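4. Equipment Planning and Cost

It may seem odd to give a whole section of a paper to shopping, but when we began at Treramska the question we were asked most often by neighboring departments was what the thing would cost and what to buy first. We had no good answer, and neither did the papers we read. So we kept every quote we received and built our budget in the open.

Our plan rests on one simple idea – run the task in simulation until the purchase list stops changing, and only then send the order. The task is tabletop pick and place with one arm and a two-fingered gripper, using household pieces of quite different shapes. We started with the gripper, as the quotes from Doltport and Flenach differed most there, and the choice of fingers decides which objects can be attempted at all.

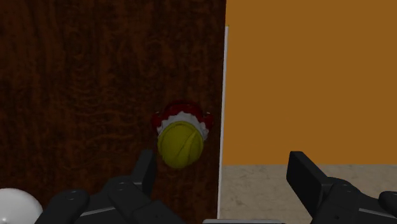

Figure 3a. Simulated view along the open gripper fingers, with the small red, white and yellow object on the dark wood surface.

Views like the one in Figure 3a persuaded us to set aside 400 dollars for spare fingertip pads, a line that had been missing from our first draft. Elvira Escobar, who held the purse strings through all of this with great patience, also asked us to price the replacement joints, and we are grateful that she did.

The second question was reach. A longer arm costs more, needs a heavier mount, and takes up floor space that our laboratory would rather keep. We compared poses in the simulated room, paying attention to how much of the work surface the arm itself hides from a fixed viewpoint.
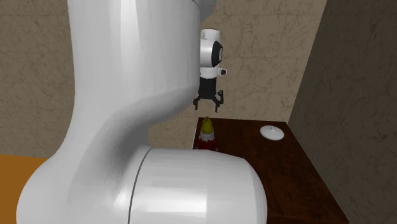 This page was last changed on 31 July 2019

From a viewpoint close behind the arm, as in Figure 3b, the white joint housing covers the lower part of the upright object and much of the near side of the surface. We therefore budgeted for a second fixed camera and its bracket – 3060 dollars in all, with the cabling and the calibration target. Fredy Betancur argued for a cheaper camera from Reuter, and we may yet take his advice when the August quotes arrive.

Furniture came last, and we had badly underestimated it. The mount must be stiff and the storage must stand within reach, so the two need to be planned together. We allowed 20 working days for delivery of the table and 44 for the arm, and placed the orders so that both would come due in the same week.
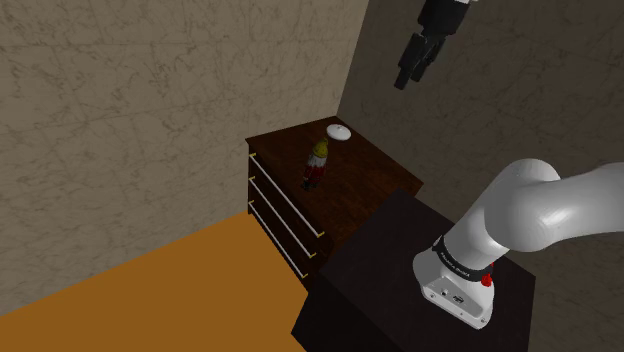 Figure 3c. Room layout used for the furniture estimate: arm base on the table, drawer cabinet alongside, figurine and white lid-like object on the cabinet top.

The layout in Figure 3c is the one we carried into the final request. Drawer handles add a second kind of grasp for later work without adding a line to the budget.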